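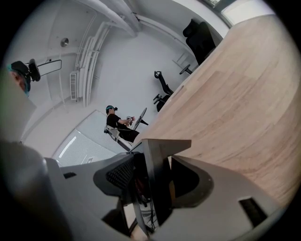 The table question, finally answered

I promised in November that I will write about the big table, and several readers reminded me, so now I sit down and do it. It was the largest thing we bought when we moved the work room to Flurkport, and it was the thing I understood least. My own furniture at home comes from my grandparents. I had never in my life chosen a table.

At first I looked only at white tables. The walls are white and there is a lot of daylight, and I thought everything should match. Then I visited a small dealer called Zemilik, who sells wood tops and used office chairs from the same hall, and I put my hand on a light wooden top there. After that I could not go back to white. It was a warm color, light but not yellow, and the grain was quiet. I paid 693 for it with delivery, and I will not pretend this is cheap. For the chairs, black ones with mesh backs, I paid 374 together.

The delivery arrived at seven in the morning, which I had not expected. Two men carried the top up the stairs on its long side, wrapped in a gray blanket, and at the turn of the stairs they had to stand it almost upright. I walked behind and was no help. When it was on its legs and I took away the blanket, it looked too big for the room. I measured again and the numbers were correct. It took me a few days to get used to it, and now I would take it bigger.

The top is made of many narrow strips glued side by side, like a butcher's cutting board. I did not know the English name for this until I searched for it: butcher block. I like that the strips do not agree with each other. One is pale, its neighbor is a little darker, and when I am tired of thinking I follow one strip with my finger until it stops. There is also a thin rounded rim, kind to the arms. My old desk had a sharp edge and I had always a red line under the wrist by evening.
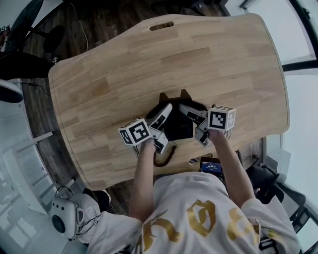
Many people ask about the oval hole near the edge. In the shop I thought it was a mistake, or that the top was meant for something else before. At Zemilik they called it a handle, but who will pick up such a table with one hand? I use it sometimes when I want to pull the table a little from the wall to sweep. You can put your fingers in and it moves with not too much effort. Crumbs also go through it to the floor, so you must sweep there more than you think.

Now the care, which was the part I was afraid of. The wood came already treated, but the paper said to oil it again after the first weeks. I bought an oil called Prollico in the hardware store near the harbor. It smells of nuts for one evening and then it is gone. I put it on with an old cotton shirt, always along the strips, waited a quarter of an hour, and wiped off everything that was still shining. The first time I left too much on, and the top was sticky for two days. My papers glued themselves to it. The second time I used nearly 67 milliliters for the whole top, and this was the right amount for me.

For daily cleaning I take a cloth that is only a little wet, and then a dry one. I don't use spray. Cups stand on a coaster, also mine, also when I am in a hurry. There is one ring already and I know exactly from which morning it is. I tried to rub it out with the fine sandpaper and made a light spot around it, so now there is a ring with a moon. I leave it.

The cables are still not good. I bought a tray from Siu which is screwed under the top, but I am not brave enough to drill into wood that I have just oiled so carefully. The tray lies in its box under the window. If somebody has one that holds with clamps and not with screws, please write me the name of it in the comments.

One chair came with a squeak on the left side. I turned it upside down, tightened the four screws under the seat, and it squeaks now on the right. I will write again when I have found out why.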